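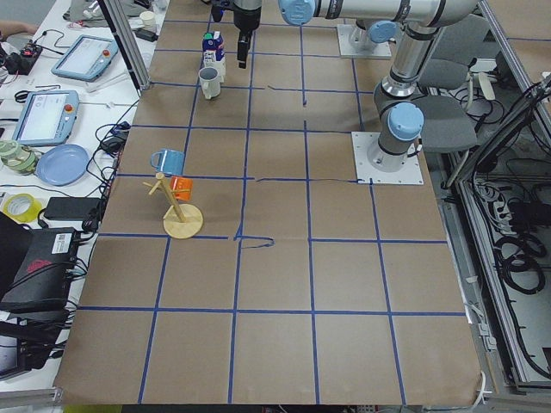

Vol. 3, p. 743

Plurnevness Lettering Kit

The Plurnevness is a pen-and-template set from Urel for people who draw words that read two ways. We stock it, and we think the box promises too much. It says any name can be turned into a design that reads the same after a half turn. Some names can. "Pod" is nearly there before you pick up a pen. A long name with a K over a Y is another matter, and no template will fix that for you.

What you get: a clear plastic letter guide, a turning board with a center pin, a pad of tracing paper, and 2 pens, fine and broad. The guide pairs each letter with shapes that might pass for it upside down. The common pairs (n and u, p and d, M and W) are good. The pairing of G with B takes a generous eye.

The turning board is the part we'd pay for. Pin the sheet, draw half the word, swing it, trace the rest. It holds up to 3 sheets before the pin starts to wobble - Urel claims more, but we couldn't get it to work.
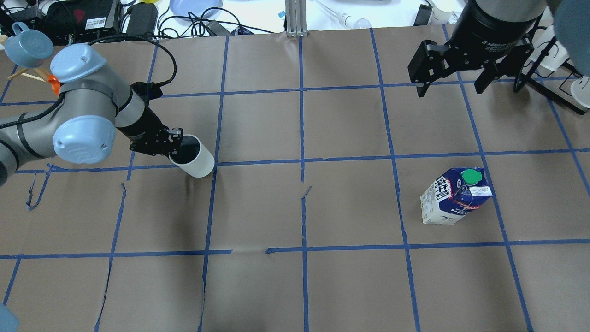
Can I use the kit for designs that read in a mirror?
The guide only covers half-turn designs, so for mirror lettering you would need to fold the tracing paper and work without it.

The older Trison set is still on our shelves and costs less. Its guide is cardboard and the edges go soft, but its letter pairs are drawn in a plain style that beginners may find easier to read back. The Varghese refill pad fits both boards. Urel's own refill is the same size and we can't see what the extra money buys.
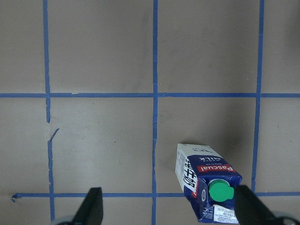 Photo: Varghese

A word on the "instant results" sticker. Expect to throw away a lot of tracing paper. Show each draft to somebody who doesn't know the word, since you will always be able to read your own. If they can't get it either way up, start over with different letter shapes.

Pens dry out if left uncapped and are not covered by the warranty. Page last checked 10 August 2023.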